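Zollel Clear Liners for Small Wastebaskets

The Zollel liner is a clear plastic bag for the small wastebasket which stands in a bedroom, a hallway or beside a desk. We sell it in rolls of 55 bags. The order number is 1869.

Many customers write to us that a kitchen bag is too big for such a bin. It hangs to the floor, it catches the foot, and half of the plastic is never used. Our liner is cut shorter. You open it, put it inside, and fold the rest over the rim. A little plastic will always stay outside – this is normal and it holds the bag in its place.

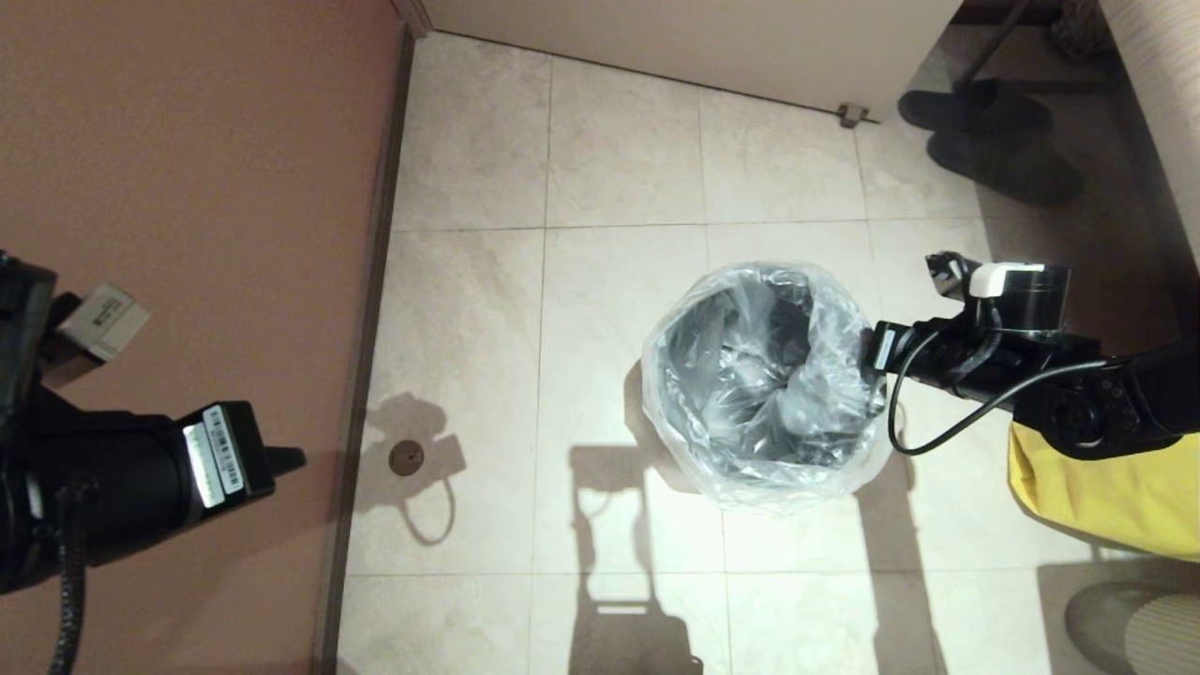

We recommend to leave the folded part loose at first. Push the bottom of the bag down with your hand until it touches the bottom of the bin, then let the air go out at the side. If you pull the rim tight before this, the bag stays high and the first heavy thing will take it down.

The clear plastic has one more use. You see without bending when the bag is full, and you see also if a key or an earring went in by mistake. On a dark gray or black bin the liner takes the color of the bin and is not so noticeable in the room.

Which bins it fits

The liner was made for the Broltier round bin and the Tosh desk bin, but it goes well in most small wastebaskets. Please measure around the rim before you order. If the number is more than 259 mm across, take the larger size, which comes back in stock in September.

Floor and cleaning

For bins on tile we suggest to lift the bin when you change the bag, and wipe the floor under it with a damp cloth. Grout takes dirt faster than the tile, and a bin that always stands in one place leaves a ring.

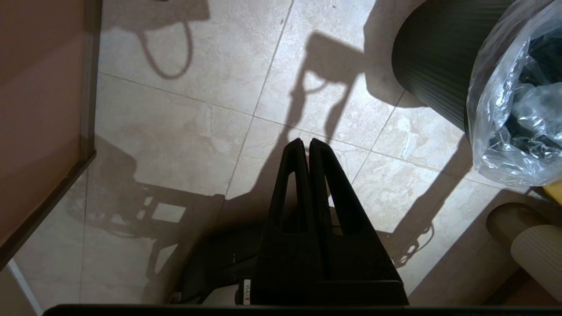

6/5/25 | By the Edaditz product desk

On stone-look tiles a soft cloth is enough. Do not use vinegar if you are not sure whether the tile is real stone or ceramic.

Keep the roll in a drawer, away from heaters. You can also lay two spare bags flat under the one in use, so the next is ready when you take the full one out.

Rolls are sold singly or in packs of 2. Opened rolls we cannot take back.

Contact Edaditz | © 2025 Edaditz | Back to top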